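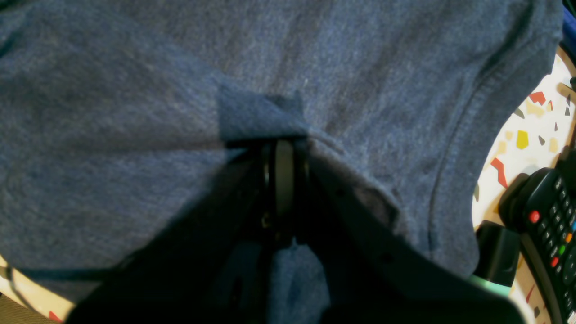

A heathered blue cotton T-shirt laid flat, with part of the fabric lifted into a fold.

Frequently Asked Questions: Garment Folding and Returns
Grandwood Laundry Service
Last updated Apr 16, 2022

The answers below apply to T-shirts and other knit tops handled under the standard wash-and-fold plan. Customers on the Hanell uniform plan should consult their service agreement, as different folding rules apply.

Which garments are folded and which are placed on hangers?
T-shirts, sweatshirts, pajamas and knit shorts are folded. Dress shirts, blouses and anything with a pressed pleat are returned on hangers. A customer may ask for T-shirts to be hung by noting this on the order slip. The request applies to the whole order and cannot be limited to single items.

How is a T-shirt folded?
The shirt is laid face down on a flat surface and smoothed from the center toward the sides. One side is folded in toward the middle with its sleeve turned back, and the other side follows in the same way. The lower half is then brought up to just below the collar. Finished shirts measure 11 inches across, the width of the Sayce drawer divider sold at our counters. Sizes above double extra large are folded slightly wider.

Are wrinkles removed before folding?
Cotton knits are smoothed by hand and are not ironed under the standard plan. Shallow creases may remain, particularly in shirts that arrived tightly packed. Pressing is available for an added charge and must be requested at drop-off.

Will folding stretch the neckline?
Staff are instructed to lift shirts by the body of the fabric or by the shoulder seams. Ribbed collars should not be pulled or used to hang a damp shirt. Customers who notice that a collar has lost its shape should report it within the claim period given below.

Does heathered fabric need separate care?
Heathered cotton is made with yarns of more than one shade, so a mottled look is normal and does not indicate fading. These shirts are sorted by their overall color. A blue heather is washed with medium and dark colors in cold water. Soft, fuzzy knits are turned inside out for washing to limit pilling and are turned right side out again before they are folded.

Can I request a different fold?
Yes. Two alternatives are offered:
Rolled, for luggage and narrow drawers.
Half fold, for open shelves.
The choice is kept on the account and is used for later orders until the customer changes it.

How should folded shirts be stored at home?
Shirts should be put away completely dry. Stacks should be kept low enough that the bottom shirt is not flattened. Heavy knits should not be stored on top of light cotton. Shirts that will not be worn for a season may be kept in a Jenano cotton storage bag, available at all counters. Sealed plastic is not recommended for long storage.

What is the size limit for one order?
A standard order may contain up to 600 items. Larger orders, such as those from camps and athletic programs, are accepted by appointment and may be returned in more than one delivery.

How are items identified?
Each order receives a numbered tag at drop-off. Individual shirts are not marked unless the customer asks for labels. We recommend that households with several similar shirts use laundry labels of their own.

What should I do if a shirt is missing or damaged?
Claims must be filed within 11 days of delivery. Please keep the order slip and, in the case of damage, do not wash the garment again before it has been examined. Claim forms are available at the counter where the order was left.

When did the current folding rules take effect?
The present rules were adopted in January and apply to all orders received after that month.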